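Sim pick and place, summer team: banana problem and the crate order

Robotics Club Forum > Software > Simulation
Thursday, August 8, 2019

gridlock_pete
Okay so I finally got the kitchen table setup from the Trondlow course pack loading on my own computer, and I've been stuck on the banana for two evenings. My approach is straight down from above, fingers squared up to the long side, close at the middle. Some runs it's fine. Other runs it squirts out like soap. I looked through the wrist view to see where the pads were going and I'm attaching that. Seed 1905 if anybody wants to try it.

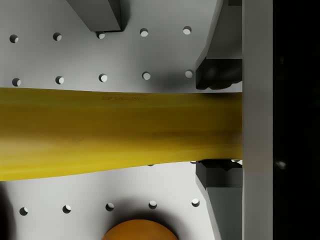

Wrist view, seed 1905, pads on either side of the yellow object

My guess is friction, so I want to bump the friction value on the pads. Any reason not to?

mossy_kb
Yes, a reason! If you bump friction we all have to bump friction, or our scores don't compare. We went through this in May with the other team and half the results got thrown out. Check your closing speed first. Mine was set way too fast and I didn't notice for a week.

Also look at where you're closing. The thing is curved, so the middle of the bounding box isn't the middle of the banana. I shift my target a little and then slow down for the last bit.

gridlock_pete
Huh. Closing speed is whatever the template had. I'll look tonight.

tin_lizard
I'm with Pete on friction, sorry. The default pads feel way too slick to me and I don't think matching a bad number makes it a good number. But fine, for the Cekville meet we should all be on the same file.

Different question though. Are we doing the yellow crate first or leaving it for last? I've been parking over it at the start of each run because the arm has plenty of room there and the planner doesn't tie itself in knots.

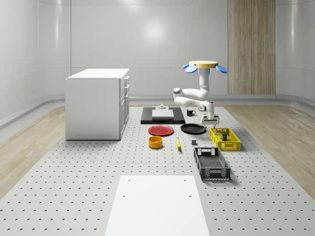 The trouble with that is I then have to swing all the way back over the plates for anything on the far side, and it eats time. My best full run is seed 2141 and I still think I lost a bunch on travel. If somebody has a smarter order please share, I'm not proud.

mossy_kb
I sort by distance from the crate, nearest first. It's dumb but it works okay. The Zakharchenko planner (the one in the extras folder) does something fancier and I couldn't get it to build.

wobblebase
I got it to build! You need the older math library, the newer one breaks it. I'll put my notes in the team folder this weekend.

I've been ignoring the banana completely and working on the can, which I know is the easy one, but I wanted one object I could trust before touching anything weird. What I do is stop just over the table and hold for a second before moving on.

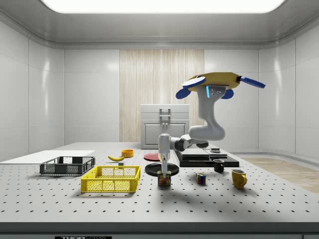 That little hold made a big difference in my logs, because I can compare finger width against what it should be and bail out early if the numbers look off. Before that I'd carry nothing all the way across and "place" it very carefully. Ask me how many times.

Oh, and cap your loop at 2000 steps. Mine ran all night once.

tin_lizard
The hold is a waste of time in a timed round, in my opinion. Check the width while you lift.

wobblebase
I tried that and got false alarms while the arm was still speeding up. Maybe my filter is bad. I'd rather lose a second than lose the can.

gridlock_pete
Update, mossy was right about the speed. I cut it way down and the banana mostly behaves. I still say the pads are slick but I left friction alone, happy now?

Then I moved on to the carton to have something that isn't curved for once, and tried tin_lizard's spot over the yellow crate as the drop point.

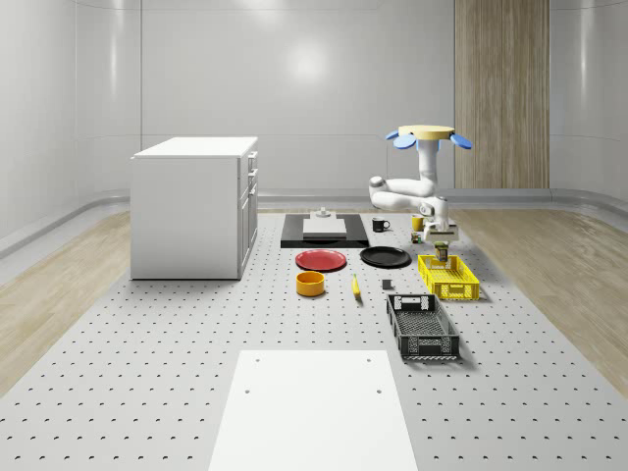 I'm letting go from too high I think, so next I want to come down lower before opening, but then I worry about the fingers catching the side of the crate. How low do you guys go?

mossy_kb
Very happy, thank you. For height I use the crate rim plus half the object and then open slowly. If you open fast from down there you can smack the wall, ask wobblebase.

wobblebase
Rude but true.

tin_lizard
I drop from higher and live with the bounce. Getberg rules only say it has to end up inside, they don't care how it lands.

mossy_kb
Are we sure we're under Getberg rules for Cekville? I thought that was last season. Somebody with the packet please check before we all tune for the wrong thing.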